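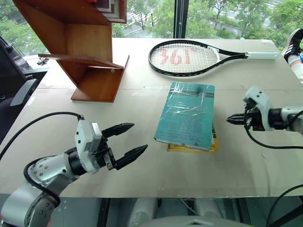

Plemgate Well Notices, version 7

Maintainer: Nasrin Khosravi
Last edited: 1/12/25

What you are getting

2,397 public notices of permit applications for oil and gas wells, collected from county notice pages and typed or scraped into one table. One row per notice. A notice is not a permit, and it is certainly not a well. People keep citing the row count as a number of wells drilled. Please stop doing that. Some applications were withdrawn, some were filed twice, and a good many never got past the comment period as far as we can tell from the paperwork.

Files

notices.csv: the main table
amendments.csv: corrected or reissued notices, linked by notice_id
text/: the full wording of each notice, one plain text file apiece
codes.txt: what the short codes mean, to the extent anyone agreed on them

Columns worth a warning

applicant_name is copied as printed. Rikex shows up under several spellings, and we did not merge them. An earlier version did, using a matching tool from Pemeo, and it cheerfully folded two unrelated landowners into one operator. Mandla Lekota found the error by reading the notices, a method I still recommend.

stimulation is "yes" if the notice mentions hydraulic fracturing, acid treatment or similar work. It is "no" if the notice mentions none of them. That "no" tells you about the wording of a notice. It does not tell you what was done underground, and I would not put it in front of a judge.

distance_ft is the distance to the nearest home as claimed by the applicant. We have not measured any of them. A surprising number come out at exactly 300, and I will leave you to form your own view of that.

hearing_date is blank in 383 rows. Blank means the notice gave no date. Do not fill it in from the publication date.

How it was labeled

Lwazi Mabaso and Deok-su Ra each read every notice and coded it separately. Where they disagreed, Colin Blackburn picked. His picks are marked in the decided_by column, so you can throw them out if you don't trust a tie-breaker. He is a retired land title man and reads "surface use" more narrowly than I would.

We don't publish an agreement score. The one we had was computed after the coders had talked over the hard cases, so it looked wonderful and meant very little.

Reasonable uses

Finding notices by place, applicant or wording. Comparing how plainly different counties describe the same kind of work. Checking whether a comment period was stated at all.

Uses I would argue with

Ranking operators. Estimating output, water use or risk. Any claim about trends over time, given that the older county pages were patchy and we have no idea what went missing. The Cele dashboard draws a rising line from these rows. I suspect most of that line is counties getting better at posting things online.

License and corrections

The table and codes may be reused with credit to Plemgate. The notices themselves are public records, though you should check local rules before reprinting them in full.

To report a mistake, send the notice_id and a copy of the original page. "This looks wrong" without a source goes to the bottom of the pile. The next round of fixes closes at the end of December.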